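The Case Against the Unboxing Experience

I recently bought a kettle descaler. It cost less than lunch. It came in a box with a message printed on the inside of the lid, and the message said, "Hello, you."

I don't want to be greeted by descaler. I don't think I'm alone in this, and yet every small company with something to ship seems to have decided that I've been sitting at home feeling overlooked. So now there is tissue paper with a sticker holding it shut. There's a card that thanks me for being part of the journey. Under the card is another card, which tells me how to take a picture of the first card.

A box used to have one job. You put the thing in at one end of the country and somebody took it out at the other, and if the thing was still in one piece, the box had done well and could go be a fort. 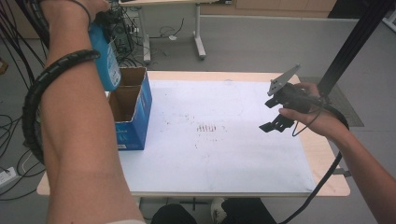 Why do companies spend money on the box when they could spend it on what's inside?

Because the box gets seen first, and a buyer who likes the box tends to forgive the rest. Better contents take years and engineers. A better box takes one meeting and a shade of blue.

I used to be in that meeting. For 27 months I wrote package copy for a firm called Zaltell, which sold cleaning products by subscription to people who already had cleaning products. My boss was Nanami Sakamoto, a smart and patient woman who once sent back a side panel because the word "scrub" felt "accusing." We went through 371 versions of the welcome line. I know the number because the files were numbered, and I was the one numbering them. The winner was "Welcome home, clean." I still couldn't tell you what it means. Sales went up a little, which was put down to the line, and then went down again, which was put down to the weather.

What bothered me even then was how much of the work was pretending. We pretended the customer had ordered a gift. We pretended it was from us. The customer, meanwhile, was standing in the kitchen with a pair of scissors, trying to find the bottle.

People who like this stuff will tell you it does no harm, and Abdelkrim Bennani, who still designs boxes for a living and still speaks to me, makes the argument better than most. Life is short on small pleasures, he says. If a nice flap cheers up a bad afternoon, who is hurt? He's right that I enjoy a nice flap. I've kept a shoebox for years on the strength of its lid. But he also has a cupboard full of boxes too pretty to throw out, and last December it took him most of an evening to find the one with his tax papers in it.

My real complaint is with what the fancy box has done to the plain one. Order something from a company that just ships it, in brown cardboard with a strip of tape, and see if you don't feel a little let down. I did. I got a lamp from Hajdu that way, a good lamp, and my first thought was that they didn't care. They had cared enough to pack it so it arrived working. I was sulking about a missing thank-you card, the same kind of card I throw away without reading.

Then there's the size of it all. Astaso, whose razor blades I otherwise have no quarrel with, sends me a packet I could mail in an envelope. It comes in a carton, inside a sleeve, inside a second carton. The blades will last me 3 months. The packaging will be with my great-grandchildren, who can read on it that it was designed with them in mind.
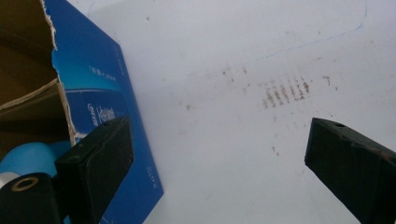

What I'd Settle For

I'm not asking for misery. I don't need my soap to come in a sack. I'd just like a box that opens on the side I try first, fits the thing inside it, and says what the thing is in letters I can read without my glasses.

The hardware store in Kurkasville, where I grew up, sold screws out of drawers. You counted out what you needed and the man twisted them up in a bit of paper. I'm aware this is the kind of memory people my age bring up when they're losing an argument. But I bought 155 screws from that man for a deck, and he never once asked me to share my deck with the community. He told me I'd bought the wrong screws. I went back and changed them.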